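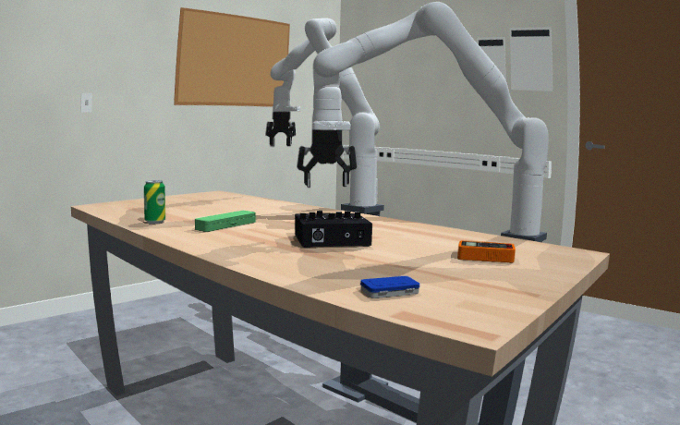 How long should the startup check on a two-arm cell take?

Plan on 18 minutes once you know the order, and the better part of a morning the first time through, when you are still hunting for menus.

Keeping the Rulix Cell Healthy: Our Semester Project Report
Robotics Maintenance Elective, Mykhailiuk Technical College

When we picked this project back in February, we thought we had chosen the easy one. Other teams were teaching arms to sort and stack, and all we had to do was look after a cell that already existed in the simulator. Well, it kept us busy right up to the last week! The Rulix cell is a simulated workbench with two arms, each with a two-finger gripper, and it had been passed down through several classes of students who all changed something and wrote down very little. Our assignment was to get it into a known state, write up the setup, and leave behind a routine that the next class could follow without having to ask us.

We ran everything in Norex, the simulator the college uses, with the arms driven through a small control program called Trikus that an earlier class wrote. We are grateful to that class, even if their comments in the code were on the short side.

What we found at the start

The base plates were the first surprise. Both arms stand on their own mounts beyond the edge of the bench, and the saved position of the farther one did not match the number in the Trikus settings. The arm would go where it was told and still end up to one side of the target. We had spent two long evenings tuning the wrist joint before anyone thought to compare the two files (a lesson we will remember). With the base entry corrected, the wrist values we had been fiddling with went back to their originals and stayed there.

The second job was the gripper opening. Trikus stores it as a number from 0 to 1000, with 1000 being fully open. One gripper had been limited to 866 at some point. We never did find a note about it, so we raised the limit a little at a time, watching the finger linkage at each step, and put both grippers on the same setting.

Checking the reach past the bench

An open container sits on the floor off the side of the bench, and a good setup has to let a gripper travel out over the floor without the fingers brushing the wood on the way. We moved the arm slowly with the gripper wide open and stopped it well before the container to look at the clearance along the edge of the tabletop. The shadow of the arm on the floor was a nice help to us here, as you can follow the bend of the joints in it even when the view is pointed straight down. We wrote down the joint values at that stop and saved them as a named pose.

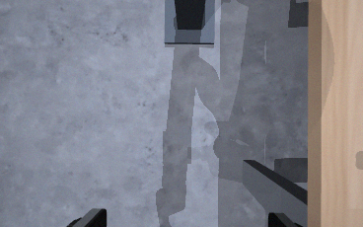
The startup routine

Our final routine goes like this. Open the cell in Norex and let it load fully before starting Trikus. Compare the base entries in both files. Send both arms to the home pose, one after the other. Open and close each gripper with nothing in it. Then run the hover test, where one arm goes to a point above the black mixer in the middle of the bench and stops there with its fingers open.

We like the mixer for this test. It has knobs all over the top, so a height error shows up quickly, and it is turned at an angle, which makes you pay attention to the wrist rotation too. The soda can, the long green item, the orange meter and the little blue one stay on the bench during the test so that the layout is the same from run to run. Please resist the urge to tidy them!

The log file gave us one more bit of trouble. Trikus keeps adding to the same file forever, and ours had reached 3615 lines when we first opened it, most of them the same warning about the base entry. We now start a fresh log with each session and keep the old one in a dated folder.

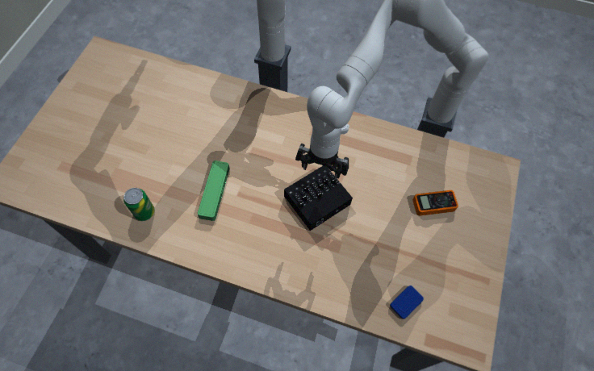 Should the arms be homed again after a gripper setting is changed?

It is worth doing every time, and the empty open-and-close check should be repeated along with it, before the gripper goes anywhere near an object.

What we would still like to fix

The home command in Trikus moves the arms one at a time, and we would have loved to make them go together. We got partway into it and ran out of semester. Our half-finished version is in the project folder under its own name, so it can't be loaded by accident. The joint limits for the farther arm could also use another look, especially at the elbow, where we copied the values from the nearer arm and only tested the poses we needed.

The saved poses, both settings files and a printable copy of the routine are in the same folder.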